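*Notes for week 4. Read these before class if you can, and bring the swatch you started last time.*

## How cloth hangs, folds and behaves

Last week we spent nearly all our time on fibers, and I promised that this week we would finally get to cloth itself. I know some of you have been waiting for that (I could see it in your faces during the hour on staple length!), so thank you for your patience.

The word we need first is **drape**. Drape is the way a piece of cloth falls under its own weight when only part of it is held up. A stiff canvas stands away from the table in one or two big bends, while a soft rayon drops straight down and ripples all the way around. Weight matters here, but it isn't the whole story, and I would like you to get out of the habit of saying "heavy" when you mean "stiff." A wool coating can be very heavy and still fall beautifully, and a crisp organdy weighs next to nothing and will hardly fall at all.

The second word is **grain**. In woven cloth the warp runs the length of the bolt and the weft runs across it, and the cloth is fairly steady in both of those directions. Pull it on the diagonal, which we call the bias, and it gives. Knits are another matter, because the loops can open and close, and most of them stretch more across than they do lengthwise. When you pick up a remnant with no selvage left on it, tug it gently each way and write down what you feel before you cut anything.

Folds also change how we see color, and a dyer has to think about this just as much as a tailor does. One dye bath can give you a whole family of greens once the cloth is bunched up, from mint on the parts facing the light to something close to black down in the hollows.
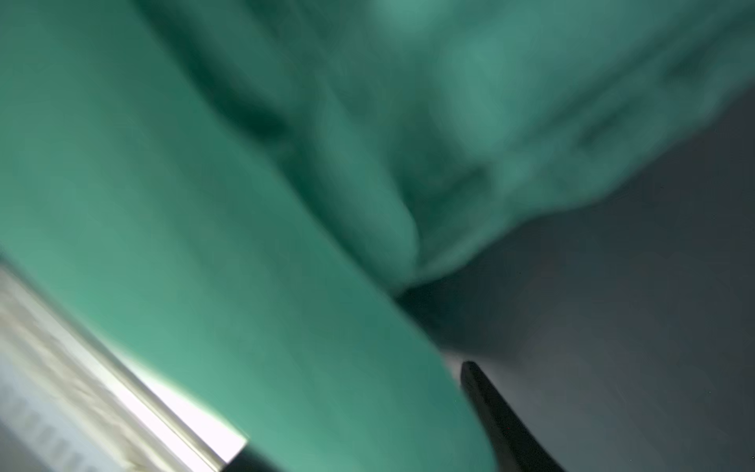
Arūnas Rimkutė wrote to me that he always matches thread to the middle tone, with the cloth lying flat by a window, and that he has given up trusting the bright side of a fold. I think that is sound advice, though I would add that you should look again in the evening under a lamp, particularly with blues and greens, which can drift apart from their thread in a way that is quite maddening.

### To do at home

- Cut two squares of cloth, one woven and one knit, 38 centimeters on a side.
- Lay each one over an upturned bowl and sketch the outline of the hem from above.
- Turn the woven square so that a corner faces you and pull gently. Note how far it gives.
- Read the chapter on finishing in the Yupanqui reader, but skip the tables.

Please don't iron the squares first. Édgar Marulanda will have the sample box at the front desk if you need cloth, and he would be very glad to get the pinking shears back.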